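3.2 Where the mouse ends up

I'll admit I went into the home visits thinking desks were about work. Ok-hee Ji and I saw 122 of them between us, and by the second Sunday we'd both stopped asking "what do you do here?" and started asking "what lives here?" – a much better question, and people loved answering it!

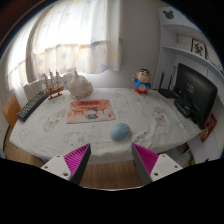
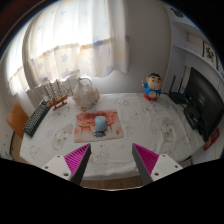
Figure 2. Mouse, mouse pad, ship and figurine at the Korley home.

Keepsakes get counted as clutter in most of the tidying advice we read (the Catacutan checklist has you box them up first), and I used to agree. But people steer round them quite happily. At the Korleys' the model ship has its spot on the left and the little boy in red shorts stands at the back with one arm up, near the router, and the pale blue mouse still gets the middle. In the second picture it's sitting on its pad, with the keyboard off to the left at a slant. We coded both as "shared surface" – Ok-hee wanted "display surface" for the first, and we argued over it for most of a train journey. The pad itself went down as a tool, though I'm still not sure about that one.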